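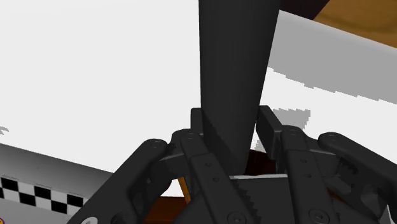

Planning the gripper budget for next year

By Nuria Aguirre

Many of you have asked me when we will order the new grippers for the assembly cells in Testby, and why the order was not placed already in summer. I will try to explain in this item where we are with the money, what we have decided, and what is still open. I write it a little long, so that I do not have to answer the same question in many separate emails.

First, the starting point. The budget request that Purificación Montes and I prepared in spring was made too quickly. We took the price of one gripper, multiplied it by the number of cells, and added a small amount for shipping. When we showed this to the purchasing group, they asked us what happens when a finger pad is worn, who pays for the mounting plates, and how many hours of programming are inside the number. We had no good answer. The request came back to us, and I think they were right to send it back.

So we started again, this time from the work and not from the catalog. We wrote down which parts the cells must pick up, in which order, and how they lie when the robot comes to them. It sounds like a simple thing, but the list took us several weeks. In the old documentation many parts were described only with their drawing number. The person who buys a gripper needs to know if the part is straight or tapered, if it is smooth, and from which side the fingers can reach it. A tapered part in particular is not the same job as a straight one. Two flat pads that close in parallel touch the straight part along a line, and on the tapered part they may touch it at only one point. This can be solved with different pads, or with a pad that can tilt a little, but both must be in the budget before and not discovered after.

For this reason we do the comparison first in simulation. We have modeled the two-finger grippers with the supplier's geometry and put them in a test room with a few simple objects. Simulation is much cheaper than buying samples, and we can try a grasp many times in the night when nobody needs the computer. But please do not read too much from it. Friction in the simulator is a number that we type in ourselves. If we type in an optimistic number, every gripper looks good. Purificación has run each test with a low, a middle and a high friction value, and for the budget we consider only the low one.

Now the offers. We have received two which are complete enough to compare.

The first is from Olska. Their gripper is the cheaper one at purchase. The fingers are moved with linkages and gears, the pads can be changed with a normal screwdriver, and they deliver the simulation model free of charge. The cable and the controller card are sold separately, and this was not clear in the first version of the offer. I had to ask two times.

The second is from Prultow. The price for one unit is higher, but it includes the controller, the mounting plate and one set of spare pads. They also offer a service contract, which we do not need in the first year because of the warranty, but which we should put in the plan from the second year on.

When we put everything in the same table, with cables, plates, spare pads and our own hours, the difference between the two becomes small. This was for me the most useful result of the whole exercise. If you compare only the price on the first page, Olska wins easily. If you compare what we will pay until the cell is running, you have to look much more carefully, and then delivery time and support become important also.

About delivery: Olska promises 80 days from the order, and Prultow promises 80 days as well, so on paper there is no difference. However, Olska counts from the day they confirm the order and Prultow counts from the day they receive the first payment. Our payments go through the central office and they are not fast. Please keep this in mind if you plan a line stop around the installation. I would not fix any date with production until the supplier has given us a shipping notice in writing.

How many do we need? The request in spring was for all cells at once. The new request is for 7 grippers. Five of them go into the cells, one stays in the lab for programming and tests, and one is a complete spare. There was some discussion about the spare, because it is a lot of money to have on a shelf. My opinion is that a stopped cell costs more. A spare which is shared by five cells is acceptable, but only if all five use the same model and the same firmware. This is one more argument for not mixing suppliers, even if for one or two parts the other gripper would be a bit better.

Our own hours are the position that was missing in spring and that surprised most people. We have estimated 155 hours for integration, and this is for the complete group of cells. It includes the mechanical mounting, the electrical connection, the new grasp programs, the safety check and the training of the operators. It does not include changes to the feeders. If your cell needs a different feeder or a new fixture, you must tell us now, because it will be a separate line in the budget and it will need a separate approval.

I would like to say a word about pads and other wear parts. In the past we have bought these from the maintenance account, each time somebody needed them, and often with express shipping. In the new plan they have their own line. Purificación proposes to order one set per gripper together with the main delivery and then to look after six months at how many were really used. We do not have good data for wear on dark, matte parts like those from Tejada, who changed the surface finish last year. The operators say that the new finish is more slippery, but it was never measured. If somebody in the group has time to make a simple pull test on ten or twenty of these parts, we would be very thankful. A spring scale and a piece of pad material are enough.

There was also the question if we should lease. I asked both suppliers. Prultow offers leasing over three years, and Olska does not. For a robot arm I can understand it, but for a gripper I am not convinced. At the end of the contract we would return a tool with our own holes, our own plates and our own scratches on it, and I expect that there would be a discussion about its condition. The purchasing group will look at the leasing paper anyway and give us their comment.

What is still open:

The choice of supplier. Purificación will finish the last simulation runs with the tapered parts, and after this we will ask for one sample gripper from each supplier for a real test in the lab. Olska lends the sample for free for four weeks. Prultow asks for a deposit.

The safety check. The gripping force is adjustable in both products, but the risk assessment must be made with the highest force which can be set, also when we never plan to use it. I do not know yet if the present fences and light curtains are enough in every cell.

The training. I would like that at least two operators from each shift can change pads and do the zero position of the fingers without calling us. The suppliers both offer a one-day course. It is not in the 155 hours, and it is not yet in the budget, so for now please see it as a wish.

What I need from you: send me the list of parts for your cell, with the smallest and the largest diameter, the weight, the surface, and the free space to the left and the right of the part when it lies in its pick position. Write also how the part must be oriented when it is put down. If the part is narrower at one end, tell me which end points toward the gripper. Please use the form on the shared drive and not a free email, because Purificación reads the values directly into her simulation and a missing unit costs her a lot of time.

The new request goes to the purchasing group in November. Lists that come after this will be considered for the next round, and I cannot say today when the next round will be. For questions about the money, please write to me. For questions about the simulation or the form, please write to Purificación.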